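Escorredor de louça

O escorredor de louça (também escorredor de pratos, ou só escorredor; em Portugal, também escorre-loiça) é um suporte de cozinha onde se põe a louça lavada a secar ao ar. Fica em geral ao lado da pia, em cima da bancada. Há modelos de parede, de embutir e de armário.

Materiais: arame de aço pintado ou plastificado, inox, alumínio, madeira, plástico, bambu. O arame é o mais comum nas cozinhas pequenas — leve, barato, seca depressa. Defeito conhecido: ferrugem nas soldas, quando a pintura lasca.

Estrutura. Uma armação, quase sempre retangular, e uma fila de divisórias onde os pratos ficam de pé, apoiados na borda. Nos de arame a divisória é uma vareta curvada. Bandeja por baixo, opcional. Porta-talheres à parte ou pendurado na lateral.
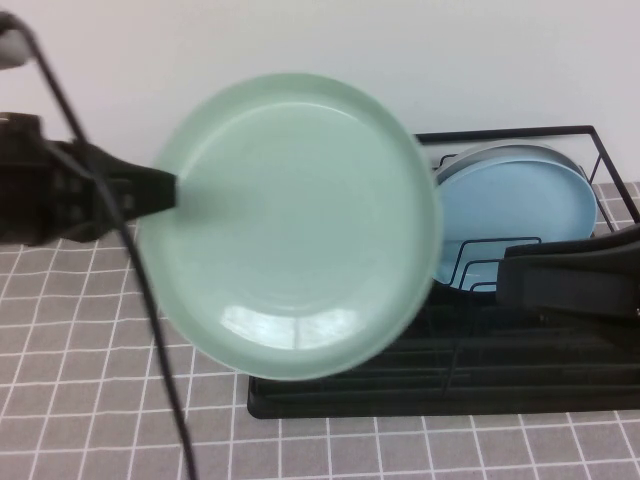

O espaço entre varetas decide o que cabe. Prato raso de aba baixa entra em qualquer um; prato fundo e tigela pedem vão maior, senão ficam tortos e encostam no vizinho. Prato esmaltado lasca na borda se bater no metal, dai as pontas de borracha em alguns modelos. Convém começar pelo fundo e vir para a frente.

Fabrico e variantes. A Wikum vendeu por anos um modelo de arame preto com 17 divisórias, retirado do catálogo e depois relançado com bandeja. O Fakhoury, dobrável, tem 8 e fecha na vertical. O Zedosow é de parede, e precisa de bucha.

Limpeza: água morna e vinagre para o calcário, escova fina nas juntas. A bandeja deve ser esvaziada todo dia, a água parada cria limo rapidamnte.

Ver também: pano de prato, pia, porta-talheres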